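Gemumen Museum for Young People
Learning Resources: How Things Work

What Is Perspective?

Hold a dinner plate in front of your face and look at it straight on. It is a circle. Now tip the plate away from you until it is nearly flat. The shape you see has become a thin oval. The plate has not changed at all. Only the place you are looking from has changed.

The way the shape and size of things seem to change when we look at them from different places is called perspective. Artists, builders and map makers all need to understand it.

Near and far

Things that are close to us look big. Things that are far away look small. A person standing beside you may be taller than you are, but the same person at the far end of a football oval can be hidden behind your thumb.

This happens because of the way light enters the eye. Light from the top of an object and light from the bottom of it travel to your eye in straight lines. When the object is near, the two lines meet at a wide angle. When it is far off, the angle is narrow, and the object takes up less room in what you see.

Lines that seem to meet

Stand safely on a footbridge and look along a straight railway line. The two rails are always the same distance apart, or the train could not run on them. Even so, they seem to come closer and closer together until they touch. The place where they seem to touch is called the vanishing point.

Painters did not always know how to show this. In many very old pictures, a king is drawn larger than his servants because he is more important, even when he is standing behind them. About six hundred years ago, artists in Italy worked out rules for drawing buildings and streets so that they looked deep and solid. Those rules are still taught today.

When a rectangle does not look like one

A rectangle has four square corners. We see rectangles every day in doors, books, windows and posters, but we seldom see them straight on. From the side or from above, the corners no longer look square, and the sides seem to lean. Your brain is so used to this that it tells you "rectangle" all the same.

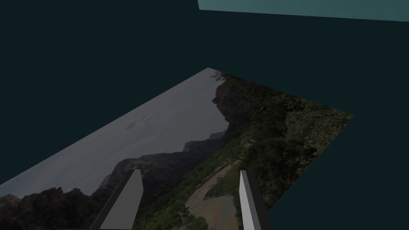 A flat panel with a landscape picture on it, seen from above and to one side.

Artists have a name for drawing an object so that it looks shorter because it is tilted or pointing towards us. They call it foreshortening. It is one of the hardest skills to learn, as the hand wants to draw what the brain knows and must be trained to draw what the eye sees.

Try it yourself

You will need a sheet of clear plastic, a washable marker and some sticky tape. Ask an adult to help you tape the plastic to a window. Close one eye and keep your head very still. Trace the edges of a building or fence on the other side of the glass. When you have finished, look at the colour and shape of your lines against a sheet of white paper. Which lines slope? Which ones would meet if you made them longer?

Words to know

Angle: the amount of space between two lines that meet.
Horizon: the line where the land or sea seems to touch the sky.
Vanishing point: the place in a picture where lines going into the distance seem to meet.

Text by Despina Dervishi, Education Office. Last reviewed July 29, 2008.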